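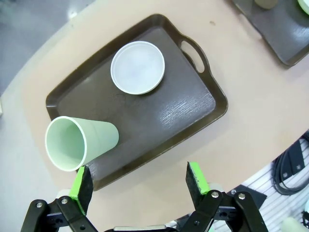

*Rakis two-finger gripper, jaws open at the edge of the tray. Bowl upright, cup on its side.*

# Rakis two-finger gripper, bench build

The Rakis is an electric parallel gripper for small arms, built in the shared workshop at Grernmont and offered as a kit or assembled. It is meant for light household items: cups, shallow dishes, bowls, folded cloth. It is not meant for glassware, knives or anything with a hot surface.

Each finger is carried on a black plate linkage with exposed screws, so the fingers can be taken off without removing the gripper from the wrist. The fingertips are green and replaceable. The left and right parts are mirrored and are not interchangeable.

## Specification

| Item | Value |
|---|---|
| Part number, complete gripper | 3361 |
| Mass with fingertips, without wrist camera | 419 g |
| Supplied cable length | 638 mm |
| Wrist pattern | Jaidee four-hole |
| Controller | Multico single-axis, firmware from October or later |
| Camera position | Wrist, facing the fingertips |

The kit contains the gripper body, both linkages, one pair of fingertips, the cable, the camera bracket and a bag of screws. The controller and power supply are bought separately. Adaptor plates for other wrist patterns can be cut to a drawing. 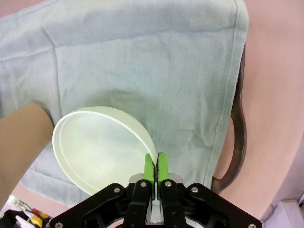
**Build notes by Driss Metwally** | Dec 5, 2022

## Assembly

Bolt the body to the wrist before fitting the linkages. The rear screws are awkward to reach afterwards. Fit the left linkage, then the right, and leave all the linkage screws a quarter turn loose. Close the jaws by hand until the fingertips meet, check that the tips are level, and tighten.

If one tip sits higher than the other, the usual fault is a linkage plate fitted back to front. The countersinks face outwards on both sides.

Route the cable along the forearm of the robot and leave a loop at the wrist. Turn the wrist slowly through its full range with the power off. The loop must not catch on the camera bracket at either end.

## Homing

The controller homes against the open stop. Set the homing current to the lowest value that reaches the stop every time in 10 runs. Homing on the closed stop is possible in the Multico menu but wears the tips, and I have left it disabled in the supplied settings file.

Homing must be run again after any change of fingertips.

## Grip settings

Three profiles are supplied:

- **Rim.** Narrow opening, low force. For dishes and bowls held at the lip. A dish held this way can swing if the arm accelerates hard, so the profile also caps wrist speed.
- **Body.** Wide opening, medium force. For cups held across the outside wall.
- **Cloth.** Full close, slow approach. Works on a fold or hem, less well on a single flat layer.

Profiles are plain text and can be copied and edited. Keep the originals.

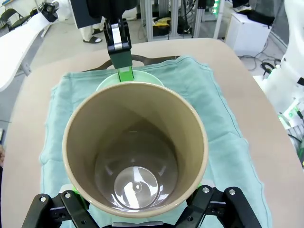
*Cup held across the outside wall. Second gripper with one finger in the bowl.*

## Use in pairs

Two grippers can share a table if each has its own controller and address. The address is set by switches on the Multico board and is read only at power-up. Give each arm a separate emergency stop circuit, or one circuit that cuts both. Do not wire the stop through the controller's spare input.

Collision checking is left to the arm software. The model file supplied with the gripper includes the linkages at full opening, where they are widest.

## Maintenance

Check the linkage screws weekly when the gripper is in daily use. Wipe the fingertips with a damp cloth and let them dry. Do not oil the linkage pivots.

Fingertips are sold in pairs. Orders and drawing requests go to Yoga Wattimena at the Grernmont workshop; please quote the part number and the wrist pattern.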